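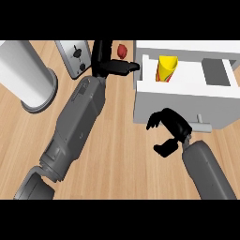
Abro hilo largo porque llevo dos semanas sin hablar de otra cosa y mi familia ya no me aguanta. Proyecto final de Robótica de Manipulación: dos brazos, una cocina simulada y un vaso amarillo dentro de un cajón. 🧵

La tarea, dicha rápido: un brazo abre el cajón del mueble blanco y lo sujeta, el otro saca el vaso y lo deja en la mesa sin tumbarlo. Un niño de tres años lo hace con una galleta en la otra mano. Nosotras llevamos desde septiembre.

Somos dos en el equipo, Nelly Ccori y yo. Ella lleva el brazo derecho (el del cajón) y yo el izquierdo (el del vaso). Nos repartimos así el primer día por pura pereza y ahora cada una defiende a su brazo como si fuera su hijo.

El equipo se llama Huvach. No significa nada, lo escribió Nelly con los guantes puestos en el formulario de inscripción y el profe Sánchez lo dio por bueno. Así estamos en el acta.

Todo esto es simulación, aviso antes de que alguien pregunte por el presupuesto jajaja. La escena nos la dan hecha: mesa de madera, mueble, tostadora o algo muy parecido, un cilindro blanco que yo llamo cubo de basura y Nelly llama bote del arroz, y una cosita roja que para mí es una fresa.

La fresa no se usa en la tarea. Está ahí para estorbar. Y estorba, vaya si estorba: mi planificador la trata como obstáculo y al principio daba unos rodeos preciosos por toda la mesa con tal de no acercarse. Le cogí cariño igual.

Primera cosa que he aprendido: coordinar dos brazos es otro deporte. Con uno solo calculas la trayectoria y listo. Con dos, cada plan perfecto deja de serlo en cuanto el otro se mueve diez centímetros. Mis rutas salían limpias en solitario y con el brazo de Nelly dentro chocaban muñeca contra antebrazo una y otra vez.

Lo que nos salvó fue dejar de planificar por separado. Ahora hay un solo plan para los dos y unas «citas»: yo no bajo al cajón hasta que el derecho confirma que lo tiene sujeto, y el derecho no suelta hasta que yo he salido. Suena obvio. Nos costó un mes.

El tirador merece su propio tuit. Es una barra corta y gris, y si la pinza entra un poco girada patina y se va. Nelly probó a entrar desde arriba, desde el lado, en diagonal... La mejor de momento es llegar con los dedos muy abiertos, frenar justo delante y cerrar despacísimo.

Y mi vaso, ay, mi vaso. Es más ancho por arriba que por abajo, así que si lo agarras por el borde se inclina y si bajas demasiado te comes la pared del cajón. Hay una altura buena y es estrechísima. La encontré una noche a las tantas y di un grito que despertó al perro.

Para los que pedís cacharreo: el planificador es Prereso, una librería que mantiene gente de cursos anteriores, y el registro de intentos lo lleva Tosier, que es un script del laboratorio con nombre de señor serio. Te guarda cada episodio y luego lo repites fotograma a fotograma. Una maravilla para ver dónde la liaste.

Números, que sé que os gustan. Llevamos unos 400 intentos grabados. De las últimas 10 ejecuciones seguidas salieron bien 9. ¡¡NUEVE!! En octubre, de una tanda igual, habríamos firmado por una.

La que falló fue culpa mía, lo digo antes de que aparezca Nelly en los comentarios. Cambié la velocidad de cierre «un poquito» sin avisarla y el vaso salió volando por encima del mueble. Tenemos el vídeo puesto de salvapantallas en el laboratorio.

Cosas que haría distinto si empezara mañana:
grabar desde el primer día, aunque dé vergüenza
cambiar un solo parámetro cada vez (lo sé, lo sé)
mover el vaso de sitio mucho antes, porque con el vaso siempre en el mismo punto te crees una genia

Sobre lo último: la evaluación no es con el vaso quieto. Sánchez lo coloca en una posición distinta dentro del cajón en cada prueba y puntúa la peor. Cuando lo leímos en el enunciado nos pareció cruel. Ahora me parece la mejor norma de toda la asignatura.

Me preguntan por privado si hace falta saber muchas mates. Álgebra lineal sí, y llevarse bien con las rotaciones, que son unas traidoras. Lo demás se va aprendiendo a golpes (virtuales). Yo entré sin haber programado un brazo en mi vida y Nelly venía de diseño industrial.

De hecho lo de Nelly ha sido una suerte enorme. Yo miraba curvas de error y ella miraba la pinza y decía «es que por ahí no cabe la mano». Y no cabía. Tres días de gráficas ahorrados con una frase.

Presentamos el 9 ene 2019, en el aula grande, con la simulación en directo. Nada de vídeos pregrabados. Estoy nerviosa y feliz a partes iguales y he ensayado la intro delante del espejo con una cuchara de micrófono.

Si alguien está con algo parecido, que me escriba, de verdad, me encanta comparar desastres. Sobre todo si habéis peleado con tiradores de cajón. Nelly busca aliados.

Y voy cerrando, que me toca lanzar otra tanda antes de cenar. Hoy pruebo con el vaso pegado a la esquina del fondo. Deseadme suerte 💛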